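The students who dress a robot

By Irena Jasińska

In the Głowacki technical school in Nusanstead, the robotics club meets after the last lesson, when the corridors are already quiet. I came there in October, expecting to hear mostly about motors and code. The first conversation I heard was about sewing.

The club has a humanoid, which the students call Zirema, and this year they want to enter it in the Clonlow student competition. One of the tasks is to walk a marked path in clothes. It sounds simple, but clothes are a serious problem for a machine. A sleeve can catch in a joint, and a long hem can go under a foot.

"At first we bought trousers in a normal shop," says Kazimiera Gajewski, the club's captain. "The robot made 5 steps and the cloth was already inside the knee. We spent the whole evening to take it out."

Now the team sews and changes everything by itself. The upper part is wide and soft, so the arms can move freely. The trouser legs stop above the metal shin, and the hands stay uncovered, because the judges also give points for gripping. 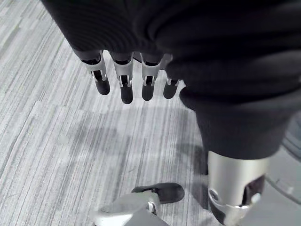

Fingers below the black cloth, with one foot on the carpet.

Bartosz Kołodziej is responsible for the hands. He showed me his notebook, where he writes down every test of the grip. There were 934 lines in it on the day of my visit, and he is a little proud of this number. He wants the fingers to close more slowly on soft things - a paper cup is still difficult for them.

The teacher, Bożena Nowakowski, has led the club for six years. She does not touch the tools unless somebody asks her. The budget for cloth and small parts was 700 dollars, and the students decided alone how to divide it. They argued for two meetings. "I was sitting in the corner and correcting tests," she told me. "It was very hard to keep silent."

In Clonlow they will meet nearly 50 other teams. Kazimiera does not like to talk about winning. She would like to finish the path without a fall, and after that she wants to make a jacket with real buttons. Bartosz has already asked if the robot must button it alone. The team did not decide this yet.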